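Flodach Robotics Club: Questions We Get a Lot

Do I need to know how to code before I join?
No. You need to be able to type and to tolerate red error messages. The coding part we can teach you over the first few weeks. The tolerance tends to arrive on its own.

How many people are in the club?
There are 17 of us at the moment, sharing 3 laptops that can run the simulator at a decent speed. If you have a laptop with a real graphics card in it, you will find us unusually friendly.

When do you meet?
After the last bell until the building closes, September to April. In April the room goes back to the drama club, who want it more loudly than we do.

I thought this was a robot club. Where is the robot?
Most of our year happens in simulation. We write a controller, run it in a virtual room, watch it fail, and change one number. The competition hands out time on a physical arm to teams that get through the qualifying round, and so far we have been through twice. The arm is nice. It is also much less forgiving about being driven into a table.

What is the Netusley Cup?
The contest we spend all year on. Each team gets the same simulated two-finger gripper, the same room, and a list of tasks announced in the fall. Scoring is mostly completed tasks, with a little taken off for being slow and a lot taken off for throwing things. Last season we scored 261 points. We won't say out of how many.

What is Drevetti?
Our controller. It was named by a vote, and the vote was held when everyone was hungry. If you see "drev" in a file name, that's the one to edit. If you see "drev_old_final," please leave it alone, as something still depends on it.

Why does the simulated room have an electrical outlet in it? Can we plug anything in?
You can't, though you would not be the first to ask. The room comes with scuffed walls, baseboards and a wood floor so that the camera view has some clutter in it. A vision program that has only ever seen a blank white box gets confused the first time it meets a wall somebody has leaned a bike against.

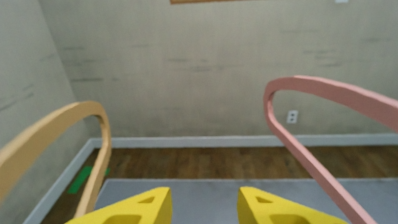 How do I get the fingers to close straight?
Start with the gap centered over the gray surface and both fingertips open, then close in small steps and check the view after each one. New members like to send one large command and hope. We have all been that member. Save your starting position before you try anything clever, and write down which number you changed.

What is the Þorgeirsson test?
A new controller has to run 2 times in a row with no edits in between before it goes into the shared folder. It sounds easy. Bring a snack.

Does it cost anything?
No, but if you finish the crackers you replace the crackers.

Can I join in the middle of the year?
Yes. Come by after school and ask for a login. You'll be put on whichever task is going worst, so you can't be blamed for it.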